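租来的房子灯光太暗又太黄,可以自己换灯泡吗?旧的灯泡要留着吗?

家居与租房 > 照明
标签:租房 灯泡 色温 退租

发帖人:北边的窗户

大家好。我的中文是后来学的,如果有的句子写得不自然,请原谅,我会尽量写清楚。

我八月搬到 Kokar,租了一套带家具的小房子,一个房间加一个厨房。房东是一家叫 Storkach 的公司,他们管理整栋楼,所以我没有见过真正的房东,只见过来交钥匙的职员。房子很干净,我很满意,只有一个问题:灯。夏天的时候我没有注意到,因为晚上十点外面还很亮。现在天黑得早了,我才发现每个房间的光都不一样。厨房的光是白的,有一点蓝,像医院。卧室的光很黄,看书看半个小时眼睛就累。走廊的灯按了开关以后要等一会儿才慢慢亮起来,等它完全亮了,我已经穿好鞋出门了。

我在家工作,桌子在卧室的窗户旁边。下午三点以后我就必须开灯。我试过把厨房的灯泡换到卧室来,可是螺口的大小不一样,拧不进去。我也去过 Polley(车站后面的那家五金店),架子上的灯泡非常多,盒子上写着瓦数、流明、开尔文,还有“相当于多少瓦”。我站在那里看了很久,最后什么也没有买就回家了。

我想问的是:

第一,租的房子,灯泡坏了或者不喜欢,应该由谁来换?合同里写“小的维修由租客负责”,可是没有写灯泡。灯泡没有坏,只是我不喜欢,这算不算维修?

第二,卧室兼书房,应该买什么样的光?我白天要看屏幕,晚上要看纸的书,睡觉以前不希望太亮。

第三,换下来的旧灯泡怎么办?我的入住清单上写着“灯具,完好,含灯泡”。我担心退租的时候他们会检查。

我家里可以放小东西的地方不多。现在钥匙、电池、多余的螺丝都放在桌上的分格抽屉里,我想过把旧灯泡也放进去,但是怕开关抽屉的时候碰坏。

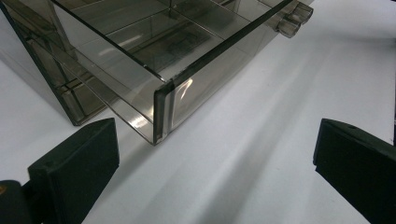 带隔板的半透明抽屉,灰色的。

还有一件小事。卧室的台灯是 Kiiskinen 的,也是房子里原来就有的,灯罩里面贴了一张纸,字已经看不清楚了。我猜上面写的是最大瓦数。如果看不到这个数字,我应该怎么选呢?

预算不是大问题,但是我也不想花很多钱,因为我还不知道会在这里住几年。先谢谢大家。

慢火炖汤

直接换就行,想那么多干嘛。灯泡是消耗品,坏了一般都是租客自己买。旧的扔了,退租的时候灯能亮就没人管。我租过好几套房子,从来没有人拿着清单对灯泡的型号。

买暖白的,别买最便宜的那种,会闪。

格子本

楼上说的大方向我同意,但是“旧的扔了”这一句我不太同意,下面慢慢说。我以前在物业公司做过文员,每天的工作就是整理入住和退租的清单,所以这方面的纠纷看过一些。不同的地方规定不同,您最好还是看自己的合同,我说的只是一般的习惯。

先说谁来换。普通的灯泡坏了,多数情况下是租客自己买、自己换。如果是灯座松了、电线有问题、开关发热或者有焦的味道,那就要报给房东,请他们派电工来,千万不要自己拆。走廊那盏灯慢慢才亮,我猜是老式的节能灯,它们预热需要时间,冷的时候更明显。这种不算故障,换成 LED 就好了。但是如果走廊的灯外面有一个密封的罩子,或者装了感应器,请先问一下管理公司,因为有的型号要求专用的光源。

您问“没有坏,只是不喜欢”算不算维修。我认为不算维修,算您自己的布置,和换一个窗帘差不多。您可以换,费用自己出,走的时候恢复原样就可以。我建议给 Storkach 写一封很短的邮件,例如:“我打算把卧室和厨房的灯泡换成 LED,旧的灯泡我会保留,退租时可以装回。”他们多半会回一句“没问题”,您把这封邮件存好。以后换了职员,您手里还有文字的记录。打电话也可以,但是电话没有记录。

再说怎么选。盒子上的几个数字其实各管各的事情:

瓦数说的是用多少电,现在不能用它来判断亮度了。
流明说的是有多亮,数字越大越亮。
开尔文说的是颜色,数字小就偏黄,数字大就偏白偏蓝。2700 是很暖的黄光,4000 是比较中性的白光,再往上就接近您说的医院的感觉。
显色指数有时候写成 Ra 或者 CRI,说的是颜色看起来真不真。看书、做饭、化妆都建议 90 以上,80 也能用。

您的卧室既工作又睡觉,用一盏灯解决所有的事情会很勉强。我自己的做法是把光分开:头顶的灯用暖一点的,台灯用中性一点的。白天和下午工作的时候两盏都开,晚上看纸书只开台灯,睡觉以前把台灯也关掉,只留床边一盏很小的。如果只能买一种,我会选 3000 开尔文,它不会太黄,也不会让人睡不着。

亮度方面,台灯 600 流明对看书来说通常够了,前提是灯离书比较近,而且灯罩没有太吸光。灯罩如果是深色的布,同样的灯泡会显得暗很多。您可以先把灯罩里面的灰擦干净再判断。我见过有人抱怨灯暗,擦完以后就不抱怨了。擦之前要拔插头,等灯凉。

看不到最大瓦数的问题。那张纸上的限制主要是为了防止发热太多,以前白炽灯一个就是四十瓦、六十瓦,灯罩会被烤坏。LED 实际的瓦数很低,六百流明的也就几瓦,一般来说普通台灯都能承受。注意请看“实际功率”那一行,不要看“相当于”那一行。另外,如果灯罩是完全封闭的,热量出不去,LED 的寿命会变短,这时候请选盒子上写明可以用在封闭灯具里的。您也可以写信问 Kiiskinen,把灯底下的型号抄给他们,厂家有时候会寄来说明书的电子版。

接口。您说螺口拧不进去,应该是一个大一个小。常见的是 E27(粗)和 E14(细),数字是直径的毫米数。去店里之前先用尺子量一下,写在纸条上。把旧灯泡带去店里对比是最可靠的,用一只袜子包着放进包里就行。还要看一下长度和胖瘦,有的 LED 下面有一段塑料比较粗,螺口对了,灯罩却卡住了。

最后是旧灯泡。我不建议扔。清单上写“含灯泡”,意思通常只是“有灯泡,能亮”,您换成更好的留下,对方也不会有意见。但是保留旧的对您有一个好处:走的时候可以把新买的 LED 带走,把旧的装回去。好的 LED 能用很多年,送给房东有点可惜。如果旧的是节能灯,里面有少量的汞,就算不要了也不能扔进普通垃圾,要送到回收点。

北边的窗户(补充)

谢谢两位,特别谢谢格子本写得这么详细。我把您的回答抄在本子上,有几个词查了字典(“显色指数”以前完全不认识)。

现在告诉大家后来的情况,也许对别人有用。

我先给 Storkach 写了邮件,几乎就是用您给我的那句话,只是翻译成了这里的语言。星期四他们回信了,说可以,并且说走廊的灯是公司统一安装的,请我不要动,他们会安排人来看。我没有想到会这样顺利。在我的国家,我们习惯先做了再说,或者什么都不说。

然后我把房子里的灯一盏一盏地看了一遍,关了总开关,等了一会儿才动手。我站在椅子上的时候发现厨房的灯罩里面有很多死的小飞虫,很不好看,但是洗完以后厨房真的亮了一些。您说的灰尘的事情是对的。洗的时候我用的是洗碗的海绵,现在这块海绵专门用来洗灯罩。

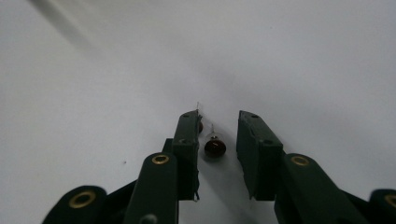
去 Polley 的时候我带了尺子量出来的数字,写在一张小纸上。这一次只用了二十分钟。店员问我要多亮的,我说六百流明,她拿给我两种。一种盒子上写 600,另一种写 519,价格便宜很多,她说小房间用这个也可以。我两种都买了。519 的放在床边,600 的放在台灯里。台灯我选了 3000 开尔文。第一个晚上觉得有一点白,第三天就习惯了,现在看别人家的灯反而觉得很黄。

我还做了一件可能有点多余的事:画了一张房子的平面图,在每盏灯的位置写上原来的灯泡是什么接口、什么样子,新的是什么时候换的。旧灯泡每一个都用厨房纸包好,外面写“卧室顶灯”“台灯”“厨房”,放在一个鞋盒里。鞋盒在衣柜的最上面。最后没有放进桌上的抽屉,因为那里每天要开很多次。

还有三个问题,如果有人有时间请回答我:

旧灯泡长期放着不用,会不会坏?我可能住两年,也可能更长。

厨房的灯我换成了 4000 开尔文,切菜很舒服,可是吃饭的时候觉得冷。厨房只有一盏灯,桌子就在旁边。有没有不需要打孔的办法?

另外,新灯泡关灯以后,台灯里还有非常弱的光,像月亮一样。过几秒钟就没有了。这是正常的吗?

格子本

看到您的补充很高兴,图纸一点也不多余,我以前上班的时候要是每个租客都这样就好了。

长期存放:放在干燥、温度变化不大的地方,几年没有问题。衣柜上面很好,地下室和阳台不好,潮气会让螺口生锈。鞋盒上面不要再压东西。装回去之前先试一下,不要等到交钥匙的当天早上。我处理过一次,租客那天才发现有两只不亮,商店还没有开门,他只好给我们打电话道歉。其实我们也没有扣他的钱。

厨房吃饭的地方:可以加一盏夹子灯,夹在架子或者窗台的边上,用 2700 的光对着墙照,让光反射到桌子上。吃饭的时候关掉顶灯,只开这一盏。如果有空的插座,放一盏小台灯也一样,只是要离水池远一些。不要用双面胶把灯带粘在房东的柜子下面,撕下来的时候会把表面的漆一起带走。这种赔偿比灯泡贵多了,我见过的一张账单是 343,只为了一块柜板。

关灯以后的弱光:如果几秒钟就消失,一般是正常的,驱动里面还有一点电,荧光粉也会有余光。如果一直不灭,整晚都有,那可能和开关有关系,比如带指示灯的开关,或者调光开关。台灯的话,可以拔掉插头看看还有没有。您说的情况我不会担心。

顺便问一下,您的台灯是不是带调光的?如果是,灯泡盒子上要写“可调光”才行,不然会闪或者发出嗡嗡的声音。

慢火炖汤

好吧,我承认节能灯不能随便扔,这一点我没说清楚。超市门口一般有回收箱,电池也可以一起带过去,分开放。

夹子灯我也用,买那种夹口有橡胶垫的,不然会在木板上夹出印子。

北边的窗户

台灯没有调光,只有开和关,所以没有这个问题。我拔了插头,弱光还是慢慢地消失,和平时一样,所以应该就是您说的余光。

夹子灯我周末去找。厨房的窗台很窄,我先量一下再去买,这次我已经学会了。橡胶垫我也会注意。

走廊的灯还没有人来看。Storkach 给了我一个报修的号码,538,让我打电话的时候说这个号码就可以。我再等一个星期,如果还没有消息就打电话。

谢谢大家的耐心。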